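Subject: Re: [playroom-stock] Washing and sorting the mixed toy tubs
From: Emiko Shibata

On a morning in May, the Potport branch wrote:

> We have 30 tubs of mixed toys to get through before the reopening.
> The labels have come off most of them. Do you sort first and wash
> after, or the other way around? Also, is the Civico list still the
> one to follow for play kitchen parts?

Sort first. Washing an unsorted tub puts hollow pieces in with solid ones, and the hollow ones take in water through the seams and need a separate drying rack. Tip one tub at a time onto a white surface. Small parts are easier to find on white than on wood grain, and cracks in clear plastic show up better.

The Civico list is out of date for kitchen sets. It has one line, "sink, complete", and says nothing about the parts. We now use the Drastora sheet, which gives the basin, spout and loose accessories a line each.

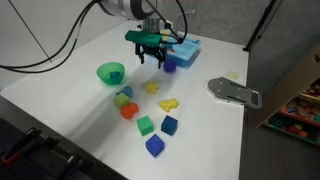 Play sinks should be checked with the compartments empty. Turn the basin over, shake it, then run a finger along the inside of each rim. Small pieces end up in the recesses and get logged as part of the sink. The light blue one still has a little reddish item in the left part, so it stays off the sheet until that is taken out. The same goes for bowls: the translucent green one has a dark teal block in it. Balls go in the ball tub even if they are found next to the sink.

For the wash itself, 8 minutes in warm water with plain dish soap, rinse, then rack upside down. Leave spouts attached if they are tight. Ours were Alexiou spares and the collars split after being pulled off twice.

Drastora line 54 is basins. Line 464 is loose food and may be left blank.

Emiko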